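Folding Shirts at Home: Your Questions

We get a lot of mail at Kelham about folding, and shirts win every time! Fumiko Iwasaki and I went through the last batch (477 messages, bless you all) and pulled out the ones that kept coming back. If yours isn't here, write to us anyway, we love this stuff.

Do I need a proper folding table?

No. Any flat surface that's longer than the shirt is fine. A kitchen table is great, a bed is okay but a bit too soft, and plenty of our readers fold on the floor. I like having a cloth or mat down, and a busy pattern with a grid in it is a gift, as you can line a hem up with it and see right away when you've gone crooked.

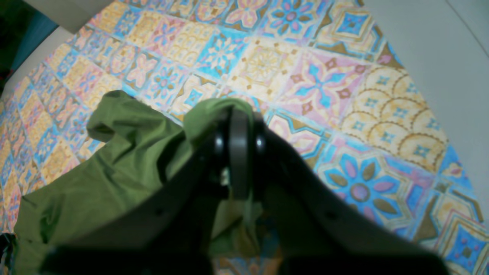 How long should I leave a shirt after the dryer stops?

Take it out as soon as you can and give it a good shake by the shoulders. If you can't fold right then, lay it over a chair back. A shirt left in a heap for the afternoon will need the iron, or at least a spray bottle and some patience.

Which way should the shirt face?

For the Greneck fold, buttons or placket down. For the flat travel fold, buttons up. Thilini Bepari folds everything buttons up and her drawers look wonderful, so please don't lose sleep over it. Pick one way and your stack will match.

What is the Greneck fold, anyway?

It's our name for the three-part fold we teach in the Monday class. Lay the shirt face down, bring one side in to the middle, fold the sleeve back on itself, repeat with the other side, then turn the bottom up in 2 moves so it meets the collar. The whole thing takes up to 20 seconds once your hands know it, and it is so satisfying!

Why does my collar end up squashed? 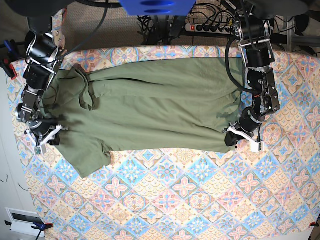 Collars are my favorite subject, so settle in. Most of the squashing comes from folding before the neck has been dealt with. Spread the body first, then come back up to the top and look at what the collar and placket are doing. On the olive-green shirt they're standing up in a loose curve with the tip folded over, and if you closed the shirt up like that you'd press the bend right in. Run a thumb along the placket from the neck down, turn the point out, and let the collar sit naturally before you touch the sleeves. On a soft knit, do the top button up too.

My shirt is flat but still has creases. Start over?

Please don't! Soft creases across the body mostly smooth out with the side of your hand, working from the middle toward the hem. A long fold near the collar is different. Lift the fabric there and lay it back down, as rubbing only pushes it along.
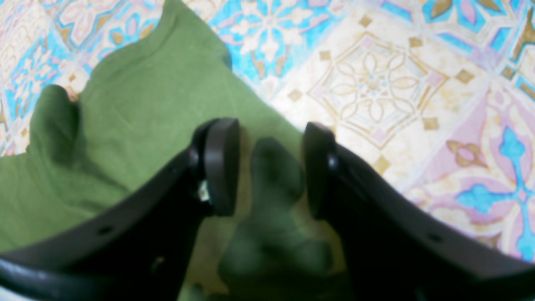

Green fabric with a raised fold, on the tile pattern.

Can I fold short sleeves the same way as long ones?

Yes, and they're easier. A short sleeve only needs one turn. Check that the cuff is straight first, or you'll get a little lump on that side of the stack.

Can I stack folded shirts, or should they stand up?

Both work. Standing them up in a drawer lets you see every color at once, and I am a total convert. On an open shelf, stack them with the folded edge toward you and keep the pile low enough that you can pull from the middle.

Where can I practice with other people?

Come to the Monday class in the Arnari room, doors open at 6 p.m. Bring a shirt you find annoying. Blagoje Yordanov teaches the beginners' table and he has endless patience with linen.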